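3.2 Shoe fit and foot comfort over the season

Of the 40 players who started the study, 12 changed their shoes before the second visit, and we treated them as a separate group. Each player filled in the same comfort form after training, with one score for the heel, one for the arch and one for the toes. In total we received 306 forms that could be used. Forms with a missing heel score were left out, also when the other two scores were present. 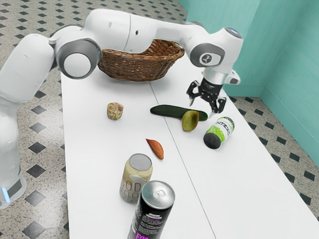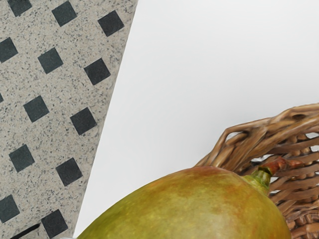

Figure 3. Simulated views: tables with a robotic arm (first); panel printed with dark squares (second).

Mio Nomura, Teemu Miettinen and Yabsira Lencho
Stolinbridge

Players who wore shoes with a wide toe box gave higher toe scores in both halves of the season. The difference was small in March and became larger later, when the training hours increased. For the heel we did not find such a difference. It is possible that lacing plays a role here - several players told us that they tie the shoe more loosely for training than for a match - but our form did not ask for it.

The players at Fostton trained on a harder floor than the players at Hedau, and their arch scores were lower from the beginning. We therefore compared each player only with his or her own earlier scores. With this method the effect of the floor is mostly removed, although fatigue can still have an influence. The group that changed shoes reported better arch comfort after the change, but the forms from the first week in new shoes vary a lot and should be read with care.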